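Search this site Search Menu

Section 4: Setting up your job alerts and sending your first application

Right, so you've made your account and confirmed your email (if you haven't, go back to Section 3, I'll wait). I wrote this part of the guide after doing the whole thing myself on the Agyeman jobs board, so it follows the order the screens come up in, with a few grumbles of mine thrown in.

Before you start, have your CV saved as a PDF and the names of two referees. You'll want a quiet half hour. It took me 30 minutes with a cup of tea on the go.

4.1 Setting the alert

1. Log in and click My Alerts, then New Alert.
2. Type one job title only. I put in "office admin, sales, reception" the first time and it searched for all of that as one phrase and found me nothing!
3. Type your town. I used Lurham. Leave the distance at the setting it gives you for now.
4. Choose Daily or Weekly. Go for Daily if you're looking in earnest, as the good trainee posts can close within a couple of days.
5. Press Save Alert and wait for the green tick.

Note: with no town filled in, my search came back with 3,448 jobs, and plenty of those were at the other end of the country. If you see a number like that, go back and do step 3 again.

4.2 Uploading your CV

1. Go to My Documents and press Add.
2. Pick your PDF. Word files do go through, but mine came out with the dates all over the place.
3. Open the preview and read it top to bottom, phone number included.
4. Tick Use as Default.

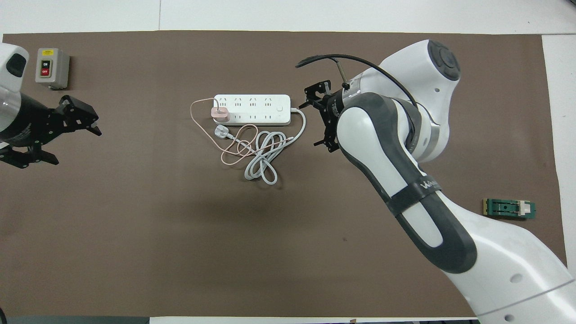
Timed online tests come next with a lot of employers, and Deteck sends one out as soon as your application lands. You get one go at it. It's mostly short sums and a bit of reading, nothing horrid, but the clock keeps running if your laptop dies, and I speak from bitter experience. So plug in first. A power strip like the white one on the mat is plenty, with its four sockets in a row, and even with a little pink charger in the end one you've still got room for the laptop. Put your phone on silent, shut the other tabs and have some scrap paper handy.

Caution: don't press the Back button in your browser during the test. It counts as handing in.

4.3 Filling in the form

1. Open the job and press Apply.
2. Check the details it has copied over from your CV. It put my school down as my last employer, bless it.
3. Write your supporting statement. The box holds 1,000 characters and that includes spaces. Write it somewhere else and paste it in.
4. Answer the "Why us?" question. You get 300 characters here, so two or three sentences and you're done.
5. Add your referees. Ask them first, please!
6. Press Save Draft, go and do something else for a bit, then read it again.
7. Press Send.

Note: you can't edit after step 7. You can withdraw and apply again while the job is still open, but you lose your test score and have to sit a new one.

4.4 If no email turns up

Check your junk folder, then look under My Applications. If the job says Received, it has gone through. If it still says Draft, you missed the Send button, which sits right at the bottom under the privacy bit. I had one in Draft for most of November.

Section 5 covers interviews and changing your alert settings.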